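Mandby tests two controllers on kitchen task

Robot software firm Mandby has started comparing two arm controllers in simulation, before any of them is tried on a real machine. The tests use a two-armed robot at a kitchen counter covered with small household items.

Each controller gets 16 attempts with the same gripper. "We look first at how calmly the arm comes down to the counter," said Clodagh Daly, who leads the work. Results are expected in September.
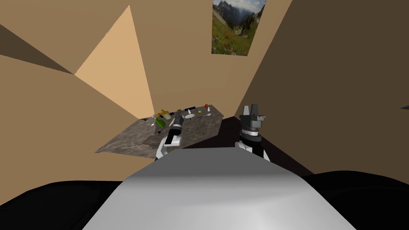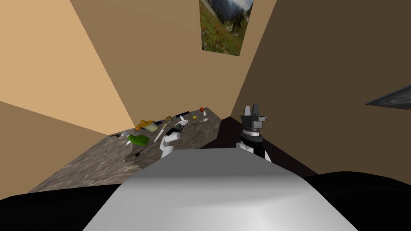 Simulated views of the robot at the kitchen counter. Renders: Mandby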